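Workshop tips: when a gripper will not let go, or lets go too soon

Last December our left arm dropped a piece of fruit on the floor four times in one morning. The fifth time it did not drop it, it kept squeezing and would not open. I write down what I learned so the next person at Pliltadcombe does not lose the same morning. Chiharu Sasaki checked my notes and corrected two of them.

Stop first, then look

Press the stop button before you put your hand near the fingers. A closed gripper that looks dead can still have power, and it may open or close when the program recovers. I did not do this and I got a pinched thumb. It was a small bruise only, but the arm could do worse.

If the fingers stay closed after the stop, do not pull the object out. Hold the object from underneath, switch off the power at the wall, and use the manual release. On our Peltix grippers this is a small screw on the side. Turn it slowly – a quarter turn is often enough.

Check the cable before the software

I spent hours changing the grip force in the settings. The fault was in the cable. It was a little too short, and when the arm reached across the table the plug was pulled half out of its socket. The gripper lost its signal and stayed in its last position, or it opened by itself.

Now I leave a loop beside the arm, loose enough for the longest reach but not so long that it catches on the table edge. Move the arm by hand through the whole job, with the power off, and watch the plug and not the fingers. The basket job is a good test, as both arms must come in from the sides and the left one carries a banana to the fruit.

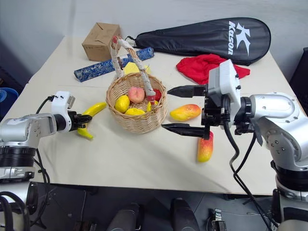 Keep the other arm out of the way

When one gripper fails, the second arm does not know it. Ours continued with its own part and pushed the basket sideways. Tetsuya Katayama changed the program so that a fault on one side stops both sides. If you cannot change the program, stay beside the stop button during every run.

Before you start again

Wipe the finger pads with a dry cloth. Push each plug in until it clicks. Run the job at 50 per cent speed for the first two tries, and write the fault in the book with the colour of the warning light.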